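Teaching the Arm Before the Arm Arrives
At Tavwood, operators show a simulated robot how to handle circuit boards, one demonstration at a time

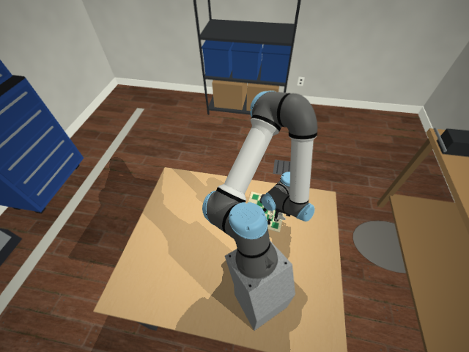

A job that is hard to write down

Marius Munteanu spent the first part of his working life writing robot programs the usual way. He would drive the arm to a point, save the point, drive it to the next one and save that too. For a part that always sits in the same fixture, he still thinks it is the right method.

Circuit boards gave him trouble. Tavwood assembles control units for commercial ovens and dishwashers, and its boards reach the bench in no fixed position. One is turned a little to the left, the next is close to the edge of the mat. A person picks them up without thinking about it. A list of saved points does not.

"I could write rules for it," Munteanu says. "I did write rules for it. Every week there was a new case and I wrote another rule."

Last September the company tried something else. An operator takes control of the arm and does the job, and the computer records everything the arm does along the way. After enough of these recordings, a learning program is trained to produce the same kind of motion by itself. The people at Tavwood call the recordings demos. Most of them are made in simulation, with a virtual arm on a virtual table and a small green board lying flat under the gripper.

Eight hours is too long

The operator sits at an ordinary desk and holds a hand controller. Move the hand, and the gripper follows. Squeeze the trigger, and it closes. The software that ties the two together is called Hover, and it was written in-house over one winter by Alina Pîrvu, who had been hired to look after the test equipment.

A demo begins with the arm above the table. The operator brings the gripper down, lines it up with the edges of the board, closes, lifts, and carries the board to the place marked for it. Then the software resets, puts the board down somewhere new, and the next demo begins.

It sounds easy, and the first ten minutes are. Pîrvu found that quality fell off when people did it for a whole shift. They started to rush the approach and correct at the last moment, and the robot learned to do the same. Sessions now stop after 80 minutes, and the operator goes back to regular bench work.

"You can see a tired demo in the wrist," she says. "It wobbles just before the gripper closes. If you leave those in, you get a robot that wobbles."

Shadows and other trouble

The hardest thing to get used to is judging height. On a real bench an operator leans over and looks from the side. On a screen, the arm's own links can block the view, and there is no leaning. Several operators said they learned to watch the shadow of the arm on the tabletop. As the gripper goes down, it and its shadow draw closer together, and that tells them more than the gripper does.

Hover lets the user switch the view, but few bother once they have the habit.

Speed was another argument. Munteanu wanted the demos fast, close to the pace of the line. Pîrvu wanted them slow and clean. They settled on slow for the approach and whatever the operator liked for the carry. Neither of them describes this as a scientific decision.

Then there is the question of mistakes. At first, any demo with a dropped board was thrown out. Later the team began keeping the ones where the operator missed, backed off and tried again. A robot that has only seen perfect pickups has no idea what to do after a bad one. Boards that end up on the floor are still deleted.

What the count looks like now

Tavwood has kept 2,331 demos so far, made by eight operators. The best of them, by Pîrvu's scoring, came from people who had spent years handling real boards. Her own are near the bottom of the table. She put that down to knowing too much about the software and playing to it.

The simulated arm can be trained overnight, and a crash costs nothing. The drawback is that a virtual board weighs what the software says it weighs and never has a bit of flux stuck to its edge. To close some of that distance, the team makes a smaller set of demos on a real arm, which stands in a fenced cell leased from an equipment supplier, Nurkeo. In that cell the operator uses the same hand controller, and moves more carefully.

For the tightest step, pressing a board into its housing, they have gone back to an older method. The operator takes hold of the real arm and guides it by hand, feeling for the point where the board seats. Pîrvu says she has not found a way to get that feeling through a controller. A Fragkou force sensor is on order for the wrist, and she hopes to send some of the push back to the operator's hand.

The first trial on the line covers one product and 24 housings per batch, with a person at the end of the bench checking each one. Munteanu still has his old rules in a folder. Two of them are in use, both to do with stopping the arm.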